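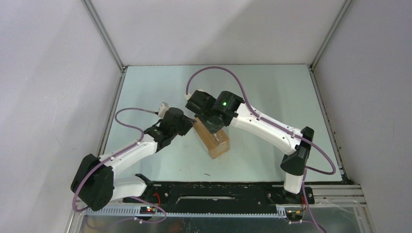 A wooden block on a pale tabletop.

Kirnden Community Help > Work and Pay

Layoff notice, but the agency wants to move me to another town. Do I lose unemployment if I say no?

I work at the Wanyama warehouse in Kirnden, but my paychecks come from Tarent, the staffing agency. On Thursday we had a meeting at shift change and were told the site is cutting 87 jobs out of 152. We got a one-page letter with 30 days' notice. My name is on the list.

After the meeting a person from Tarent took some of us aside and said there are openings in Gillik, same kind of work, starting in October. The pay is a little lower and it's nights. I have a kid in school here and my car isn't great, and there is no bus that gets there for a night shift. She said if I turn it down it "counts as quitting" and I won't get unemployment.

My questions:

Is that true? It doesn't seem right when the job I have is going away either way.

They also want me to sign a form that says I received the offer. Should I sign it?

And what about my vacation hours? The letter doesn't mention them. I have worked there long enough to have a good number saved up and I never used many because we were always short on my shift.

I'm not trying to get out of working. I would take a day job in Gillik if I had a way to get there. I just don't want to sign the wrong thing and end up with nothing coming in when the notice runs out.

2 answers

Answer 1 (marked helpful by the person who asked)

I did intake at a job center for a while, so I have seen this a lot. I'm not a lawyer and the rules are different from state to state, so check with your own unemployment office before you act on any of it.

The agency doesn't decide whether you get unemployment. The state does. Tarent can tell the state that you refused work, and then the state will ask you why. What they look at is whether the job you were offered was suitable. That usually means things like how far away it is, what it pays compared with what you made, what hours it is, and whether you have a real way of getting there. Going from days to nights in another town for less money is worth explaining in detail. It isn't an automatic win for you, but it isn't an automatic no either.

With agencies there is one more thing to watch. In a lot of places, when an assignment ends you are supposed to contact the agency and ask for more work before you file. If you skip that, it can be treated as if you left on your own. So even if you say no to Gillik, tell Tarent in writing that you are available for day work in or near Kirnden. An email is fine. Keep a copy somewhere that isn't your work account. 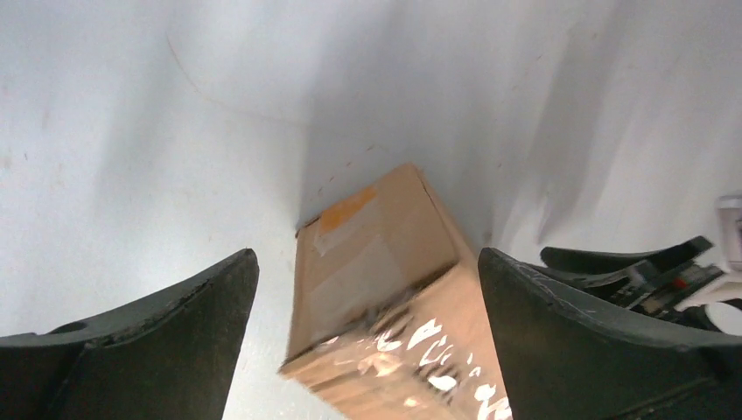 A brown cardboard box.

About the form. Read what it says above the line where you sign. If it only says you received the offer, signing it just shows that you received it. If it says you are declining, or resigning, or giving up any claims, don't sign it on the spot. Ask for a copy to take home. You can also write "received only" next to your name with the date. If they won't give you a copy, take a picture of it with your phone.

Vacation hours depend on the state and on the written policy. Some states treat saved vacation as wages and it has to be paid out at the end. Others leave it up to what the employer's handbook says. Since Tarent is the one paying you, it's Tarent's handbook you need and not Wanyama's. Look at your last pay stub too – if the balance is printed there, save it now, before your login gets shut off.

File your claim as soon as your last day is over. Don't wait for your final check, and don't wait for the agency to tell you it's OK. If you are denied, the letter will have a deadline for appeal on it, and it's short. People lose more claims by missing that date than for any other reason I saw. Keep filing your weekly claims while the appeal is going on.

Comment from the person who asked: Thank you. The form has two boxes on it, accept and decline, and then the signature under that. So it's more than just "received." I'm going to ask for a copy tomorrow. Is it OK to ask them if there are any day shifts in Gillik, or does that look like I'm saying yes?

Reply: Asking is fine. Put it in the same email. It shows you are looking for a way to make it work.

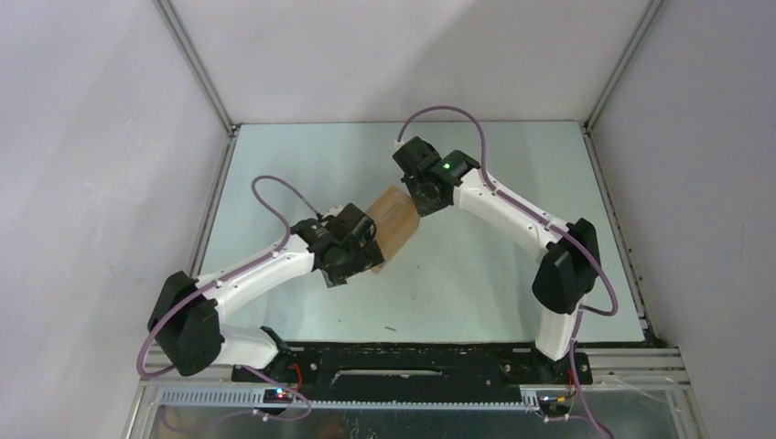 Two robotic arms with a cardboard box held between them.

Answer 2

Same thing happened to my brother in law when his place closed. He said no to the transfer and got his unemployment but it took a long time, they called him twice and he had to explain the drive. He wrote down the miles and how long it took and what the gas would be and I think that helped.

I would just take the Gillik job if you can find somebody to ride with. There must be others on that list going the same way. Nights usually pay more so I don't know why it would be less, ask them about that. You can always keep looking while you work.

Also the food pantry in Kirnden doesn't ask for pay stubs so don't wait on that if you need it.

Comment: Be careful with "take it and keep looking." If you start the job and then leave it, you have to show why you left, and that can be harder than showing why you didn't take it. Ask the unemployment office first.

Comment from the person who asked: Nights there is extra for their own people but not for agency. I asked.

This question is still open for answers.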